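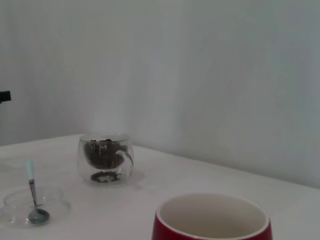

**Figure 2.** Coffee beans in a clear double-walled glass cup with a handle.

### 3.2 Storage conditions and sample handling

Whole roasted beans were obtained from a single supplier, Geltach, and divided into two groups on arrival at the Clernness laboratory. The first group was kept in sealed foil bags and the second in paper bags folded at the top. Both groups were held in the same cabinet, away from direct light, for 32 days. The temperature of the cabinet was recorded each morning and was not adjusted during the study.

Portions of 16 g were drawn from each bag for tasting and ground immediately before brewing. Grinder settings followed the procedure set out by Bukhari and were left unchanged between sessions. The burrs were brushed clean after every portion to limit carryover from one group to the other.

Tasters were recruited from staff and students in the department. A total of 70 people completed the full series and returned 754 usable score sheets. Sheets with missing entries for aroma or bitterness were removed before analysis. Scores were entered twice by different members of the team, and mismatches were settled by going back to the paper record.

Waqas Bukhari prepared the serving order for each session. Tasters did not know which type of bag a cup had come from. Water was offered between cups, and talking was discouraged until all sheets had been collected. The aroma scores are reported in Section 4.1, and the bitterness scores, which varied more widely between tasters, are treated separately in Section 4.2.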